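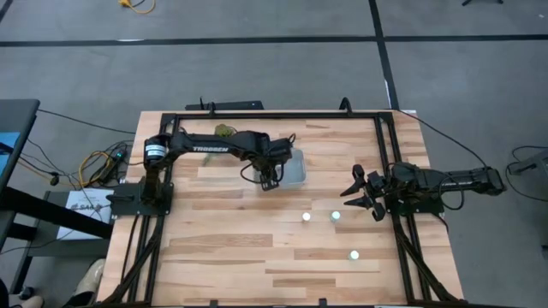 4.2 Reuse of containers

Respondents were asked what became of a container once the thing it was bought for had gone. Of the 3,919 household items logged across Vollisside and Mamstead, pill bottles proved the hardest to classify. Almost every home had some. Few held what the label said, and several had no label left to disagree with.

Our coding scheme, borrowed from the Betancur storage inventory, allows a container to be "in use," "kept for use," or "waste." This works well for jam jars. It works badly for a bottle with one button in it, which its owner in Mamstead described as in use and her daughter described as waste, during the same interview. We followed the owner, on the grounds that it was her button.

Tinted plastic with a snap cap, of the kind in Figure 2, was kept longer than clear plastic in both towns. When asked why, respondents spoke of the cap first – it shuts with a noise people trust – and then of being able to see, more or less, what was inside. The "more or less" did a lot of work. In Wilell, where we ran the pilot in March, 4 of the 6 households opened a bottle to show us its contents and found something else.

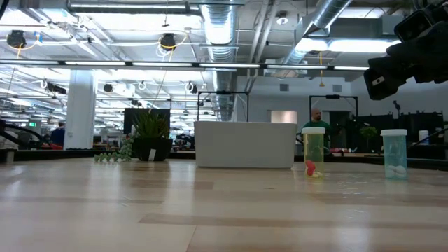 Figure 2. Two translucent pill bottles with white snap caps and mixed contents.

We had expected small containers to be thrown out when a household moved. They were moved. One Vollisside family had carried a drawer of empties through 2 changes of address, and had packed it, by their own account, before the kitchen. Section 4.3 takes up drawers, where the coding scheme does no better.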